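Books and clothes end up on the bed and the floor, how do you do it?

Moges
I tidy the bedroom at 6 every evening and by night it is messy again. Always there is a paperback over the bed, the one with the big 100 on the cover. My shelf is in the other room. 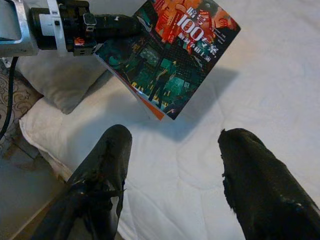 Re: Books and clothes
Bontu Tamiru
Put a small box near the pillows, only for books. I have done it since February and it works for me.

Ereck
I disagree, a box becomes one more pile. Take the book to the shelf, it is 4 steps.

Moges
Maybe for your room, Ereck. And the floor is worse. The yellow one with polka dots was on the tiles again, next to something white. 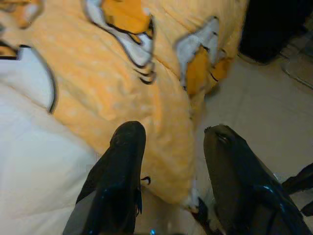
I don't want to wash everything only because it touched the floor. Do you wash, or shake and fold?

Bontu Tamiru
Shake and fold, if the tiles are clean.

Ereck
Wash. Sorry.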